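Best way to clean an unsealed cork wall panel?
Asked in Home & Garden, Walls and Floors

fodton_renter
Moved into a rental in Zurnville in December. One wall of the back room is covered in cork panels, and there's a greasy patch at shoulder height where the last tenant must have had a chair. I tried a damp sponge on a corner and it left a ring. The label on a spare panel in the closet says Lanz 1096 and nothing else useful. Is there a cleaner that won't stain it, or do I have to replace the panel? The lease says walls go back as found.

plimo77
Don't use any more water on it. Unsealed cork soaks it up and dries with a line around the edge. Put cornstarch on the greasy part, press it in with a dry cloth and leave it overnight, then vacuum with the soft brush. I had to do mine 3 times before the spot faded. For the ring, go over the whole panel lightly with very fine sandpaper – the whole panel, or you trade one mark for another.

The color matters too. A mottled surface hides a lot more than a plain one, so on something in this range I would try cleaning first.

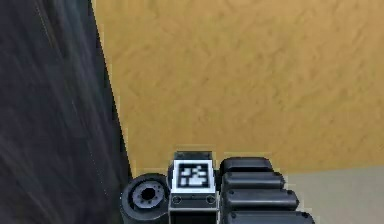 Mottled tan and golden brown, slightly grainy.

If you do end up replacing it, warm the old panel with a hair dryer and work a putty knife in from one corner. Go slow or the drywall paper comes off with it.

oldhouse_161
just paint it

greywallgarage
Ask the landlord before you sand or paint anything. Mine had a box of matching panels in the basement and only wanted the old one scraped off clean. A new panel will look lighter than the others for a year or so.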